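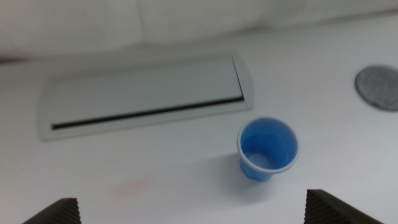

Blue plastic cup on a white table.

How to publish your first project walkthrough on Cesta
By Kalkidan Gebremichael
Updated December 15, 2021

Cesta lets working professionals post recorded walkthroughs of projects they have built, and lets other people pay to follow along. This guide covers setting up a channel, recording a first session and getting it listed. You need a verified account and a finished project. Half-finished projects can go up as drafts, but they don't appear in search.

Before you start

Pick a project you know well enough to rebuild without notes. It should take a viewer more than one sitting. Write down the point where you expect the viewer to begin, for example "has deployed a small web app before". This goes in the Entry Level field later, and the reviewers do read it.

Set up the channel

1. Sign in and open Creator from the account menu.
2. Choose New Channel. The name can be changed once, so check the spelling.
3. Add a short description, 300 characters at most.
4. Under Payouts, connect a bank account or a Gekine wallet. Wallets are verified on the spot. Bank accounts can take a few business days.
5. Save. The channel stays private until the first walkthrough is approved.

Plan the sessions

Split the project into sessions that each end with something that runs. My first walkthrough was an inventory tracker with a barcode lookup, and I cut it into 17 sessions. Two of those were too long and I later had to divide them, which broke the comment links. It's easier to keep them short from the start.

Give every session a title that says what gets built. "Adding the login page" is fine. "Part 4" gets sent back.

Record

Use any screen recorder that exports MP4. I use Neta because it records the microphone on a separate track. Set your editor font larger than you normally would and close your mail and chat programs. Leave your mistakes in if you fix them on camera. Viewers at this level want to see how you track down a fault.

Upload

1. Open the channel and choose Add Session.
2. Drag in the video file. If the upload stalls, refresh the page and it will pick up where it stopped.
3. Attach the source code as a zip file or link a public repository.
4. Fill in Entry Level, Tools Used and Language.
5. Repeat for each session, then choose Submit for Review.
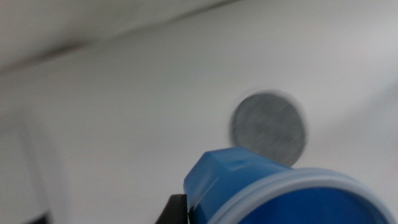 Can I change the price after a walkthrough is approved?
Open Pricing in the channel settings and enter the new amount. People who have already bought it keep their access, and the new price applies to later purchases.

After approval

The walkthrough is listed under its main category. Check the comments on the first session in particular, as most setup problems turn up there. If you replace a video, keep the same session number so that viewers don't lose their progress.

To take a walkthrough down, choose Unlist. Existing buyers can still watch it.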